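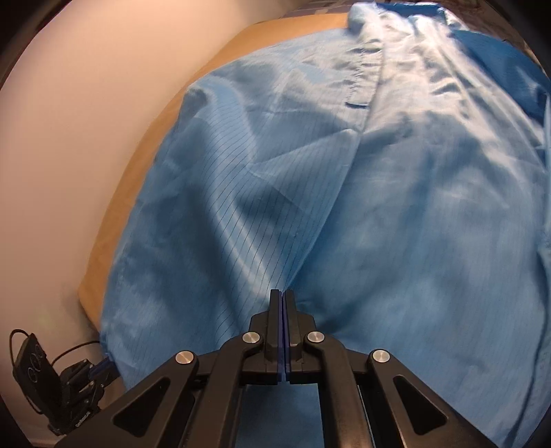
Light blue cloth with thin dark lines, gripper at the bottom

Home | Archive | Threads | Search
1 min read

Re: Winter fuel vouchers in Erlow
December 16, 2018

Dineo Sithole wrote:
> Has anyone on the Kelemen side had their voucher yet? The council
> said 3000 households would get one, and my mum is still waiting.

Hi Dineo,

Mine came last week, so they are going out – just very slowly! I rang the office in Zeletitz and was told they're posting them street by street, with 4 people doing the lot (no wonder). Your mum should have had a letter in August with a reference on it. If she can find that, they'll look her up while you wait. I was on hold for 90 minutes, mind you, so put the kettle on first.

It's one voucher per household now, even if there are six of you, and the shop in Umell won't take a photocopy. I tried, and got a very stern look.

Let us know how she gets on?

Recent threads
Bus passes for over-60s
Umell library hours
Council tax letters, again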